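The Paper Floor

There is a point in any clear-out when the floor stops being a floor and becomes a filing system. Ours reached it a little after nine in the morning, when I tipped out the hall cupboard to find the warranty for a Staltomine dehumidifier we no longer own.

I did not find the warranty. I found the instructions for a Vurnen bookcase, in eleven languages, and every drawing either child has made since learning to hold a crayon. The younger one, who is four, regards all of these as current work. I had planned to be finished by lunch.

Professional organizers will tell you to handle each sheet of paper once. I have read this advice in 122 places, several of which I had printed out and kept in the cupboard. The trouble with handling a sheet once is that you have to read it first, and then you are sitting cross-legged learning that in some long-ago December we paid $800 for a boiler part.

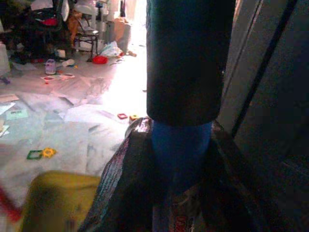

Paper also draws a crowd. Put down a good layer of it and within minutes a child will arrive to build on top, with the plastic shapes that belong in the tub in the bedroom and have never spent a full night there. I have stopped asking for them back. They make decent paperweights, and when someone opens the back door you need paperweights.

My one rule by midafternoon was that anything going into a bag stayed in the bag. This held for an hour. Then I remembered the Cunau bank letters, went in up to the shoulder, and came back with a pizza menu from Rashidi's, where we ordered dinner.

We own, at last estimate, 500 sheets of paper that matter. The shredder's little counter says it has eaten 2,019 that didn't, and I miss one of them already. It had the boiler man's number on it.

The cupboard looks wonderful, by the way. I put the dehumidifier box back in it.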